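Ticket 377: Gripper comparison, fruit and fridge task
Opened by: Muthu Kamath
Assigned to: Eylül Yazıcı
Status: Open (again)

Muthu Kamath
The Sirkik two-jaw drops pomegranates. Apples are fine, lemons are fine, a pomegranate goes in at full confidence and leaves sideways. I ran 19 picks out of the yellow basket on the default force and lost 10 of them. Raising the force limit kept the fruit in the jaws but left dents, and Beverley wanted to eat those.

Eylül Yazıcı
Which grasp angle? The crown end is the worst place to come down on. Also check the head camera pitch. The basket on the white table sits low in the view, and if the fruit nearest the edge is only half visible the planner makes up the other half. It has a poor imagination.
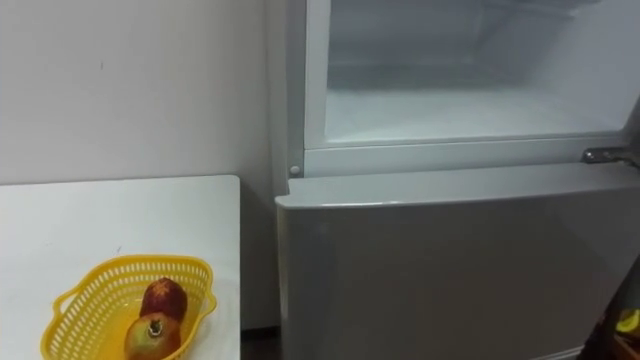 Muthu Kamath
Top-down, default. Pitch was 44 in the config file and something else on the robot, so thank you, that was my afternoon. With the pitch fixed the fit is better, but the two-jaw still wants parallel sides and a pomegranate hasn't got any. I'd like to put the Aksoy hand on and run the same list.

Beverley Hollis
Go ahead. Please log the controller version this time. The last comparison we sent to Dandthorpe had "latest" in that column for every row.

Muthu Kamath
Feb 7, 2020. Aksoy hand on, controller 2.10, force limit back to default. Started with apples because I am a coward. The curved fingers wrap instead of pinching, so the grip point can be a bit off and it doesn't care. My complaint is the width. At the fridge opening I have to bring the wrist in flatter than I would with the two-jaw, and the planner keeps proposing routes through the top of the door.
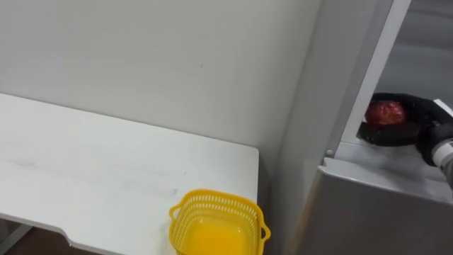
Eylül Yazıcı
Add the open door as a collision object, with padding. The planner only knows about the cabinet, so as far as it's concerned the door is a rumor. Zerrin has a saved model from the Iltgate setup, ask her for the file and check the hinge side before you load it.

Muthu Kamath
Loaded. Hinge side was wrong. Fixed, reloaded, no more routes through the door. Pomegranates next, leaving this open until I have numbers for both hands.

Related tickets
Aksoy hand: thumb calibration lost after restart
Sirkik two-jaw: replacement pads, which supplier
Head camera pitch differs from config
Iltgate setup: move saved models to shared folder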